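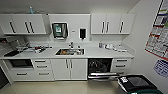
Recording a good demonstration is mostly a matter of deciding what counts as one before you touch the robot. Write the task as a single line with a start and a finish. "Tidy the kitchen" will get you 60 recordings of 60 different ideas about tidiness. Go smaller. With a dishwasher door already down and the rack partly out, "put one item from the sink into the rack" is a whole task, and quite enough for a morning. Leave the clutter on the worktop where it is. A learning system raised on bare counters is a delicate creature, and it will meet a real kitchen sooner or later.

Our first set, Wulus, had 963 episodes and a start position that wandered as the day wore on. The second, Filov, had 1,559 and a written start position taped to the door. Guess which one we still use.

Before each session:

Park the base on its floor marks.
Home the arm, then open and close the gripper once.
Check that the head and wrist views are both live in Reltel and that their clocks agree.
Type the task line exactly as written. Spelling it three ways gives you three tasks. 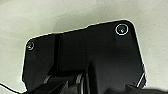 Should I throw away an episode if I fumble the grasp?

Keep it if you recovered and finished the task, and tag it "recovered". Throw it away if you stopped, reached in by hand or said something the microphone will remember.

During recording, move at a steady pace and don't hover. Pauses get learned as faithfully as everything else — ours once picked up a long, thoughtful wait before every cup, copied from an operator drinking coffee. Change the item and its position between episodes, and swap operators after 58 of them or at lunch.

When you finish, play back the first and last episodes at full speed, mark the bad ones, and upload the lot to Aidoo before you switch anything off.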